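Qui sommes-nous ?

Bonjour et bienvenue chez Sedora ! Moi c'est Jucélia Quintana, et si vous êtes arrivés sur cette page, il y a de bonnes chances que vous ayez un train qui tourne quelque part – au grenier, dans le garage ou, comme chez moi pendant des années, sous le lit de la chambre d'amis.

J'ai commencé le modélisme en HO avec un ovale et une locomotive diesel qui déraillait toujours sur le même aiguillage. À force de limer des rails, j'ai fini par en poser pour les voisins, puis pour des clubs, et un mois de septembre j'ai ouvert la boutique avec Halldóra Eyvindsson. Elle s'occupe du décor (les falaises, les arbres, tout ce qui colle aux doigts), moi de la voie et du câblage. On ne se mélange pas trop, ça vaut mieux pour tout le monde !

Aujourd'hui nous sommes quatre à l'atelier et nous avons 1563 références au catalogue, du sachet d'éclisses au kit de gare complet. Notre gamme maison s'appelle Oltow : des modules de 867 mm de long, prêts à assembler, en voie simple ou double. Oui, 867, c'est bizarre. C'était la longueur de mon établi et on n'a jamais changé. 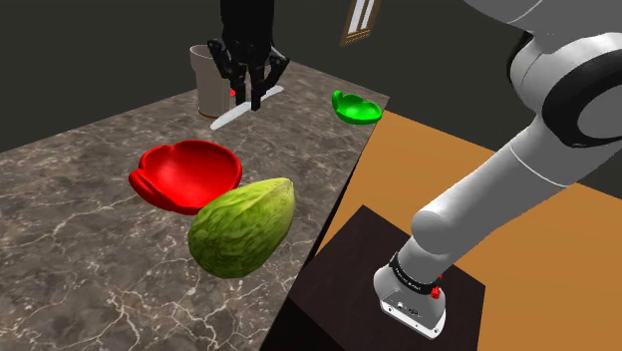 Bras blanc articulé, vue de synthèse.

Nous faisons aussi du sur-mesure. Vous nous envoyez un croquis, même au dos d'une enveloppe, et on vous rappelle pour en parler : rayons de courbure, pentes, gare cachée, budget. Le plus gros réseau sorti de chez nous, le Gitimance, nous a pris nearly deux ans et il a fallu démonter une porte pour le livrer. Je ne recommencerai pas demain, mais qu'est-ce qu'il est beau !

Côté numérique, on installe les décodeurs, on règle les vitesses et on reprend volontiers les câblages des autres (sans faire de commentaires, promis).

La boutique ouvre à 10 h, l'atelier un peu plus tôt. Passez avec votre machine en panne dans sa boîte d'origine si vous l'avez encore, et prévoyez un moment – Halldóra voudra vous montrer ses sapins.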